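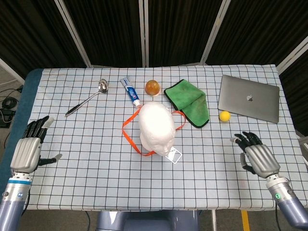 Home Threads Following Search

January · Nayeli Contreras, Dronton Library Service
4 min read

From the start of next month the Dronton Library Service will change the way it lends, renews and recalls books. This thread sets out the main points for members. Please read to the end before writing to the desk, as most of the questions we have received so far are answered further down.

The standard loan period will move from three weeks to four. It applies to all adult and children's books, including large print. Loans already on your account will keep their present due date until they are renewed.

Renewals may be made up to 6 times, provided no other member has asked for the book. They can be made at the desk, by telephone or through your online account. The account page now shows how many renewals remain on each item.

Overdue charges on children's books will end. Existing charges on children's accounts will be cleared by us, and parents need take no action. Charges on adult accounts remain as they are for the present year.

A book which has been requested by another member will be recalled after two weeks. You will receive one message by email or letter, and we ask that the book be returned within five days of it. Members without an email address on file will be given seven.

Some members have asked whether a recall can be refused. It cannot, though the desk will add your name to the queue for the same title at the time you return it.

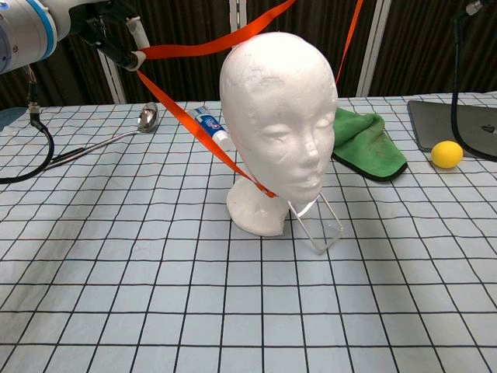
Nayeli Contreras
Dronton Library Service

Turning now to the local newspaper collection, a subject on which we receive more letters than any other.

The bound volumes of the Dronton paper have been away for repair and copying since last spring. Of the 2128 issues sent, 1042 have been returned and may be read in the reference room. A further 433 have been copied but are still with the binder.

The remaining issues are in poor condition. The paper is brittle along the folds, and several have been mended in the past with sticky tape, now brown and lifting. The tape has to be taken off by hand before any copying can be done, and we are not yet able to give a date for their return.

Uldis Stankevičius, who is in charge of the repair work, has asked us to pass on that births, marriages and deaths columns are being copied first where a volume allows it. Members tracing family history may wish to check the list at the reference desk before making a journey.

Copies made from the bound volumes are for private study. If you intend to print a page in a book or a parish magazine, please write to us with the issue and page number. Permission is normally given within ten working days.

Pencils only in the reference room, please. Pens, drinks and wet umbrellas should be left in the lockers by the stairs. The lockers take a pound coin and return it.

We have also been asked about the Villaseñor bequest. The books are being listed by Fadi Daher and will not go on the open shelves until the list is complete. They are mostly travel and natural history, with a good number of early railway guides. The guides will be kept in the reference room and will not be lent.

Requests to see a single volume from the bequest will be considered where the title is already on the list. Please allow a week. We regret that visits to the store itself cannot be arranged.

Inter-library requests continue as before. The fee has not changed. Where a lending library asks for a book to be read on the premises, we are bound by its wishes, and the desk has no power to vary them.

Music scores are lent in sets to choirs and orchestras. A set must come back complete, and we would ask secretaries to collect the parts from their members before the date on the slip. Marks in soft pencil are accepted. Marks in ink are charged at the cost of the part.

The reading group meets at 6.30 p.m. in the upstairs room and is open to all members. Heriberto Barajas will lead the next meeting, and copies of the chosen novel are held behind the desk.

A printed version of these notes may be had from the desk, in large print if preferred. The full rules have been placed on the library's website under Membership, where the old version will remain for comparison until the end of March.

Replies to this thread are read during opening hours. Questions concerning your own account should be sent privately, with your card number.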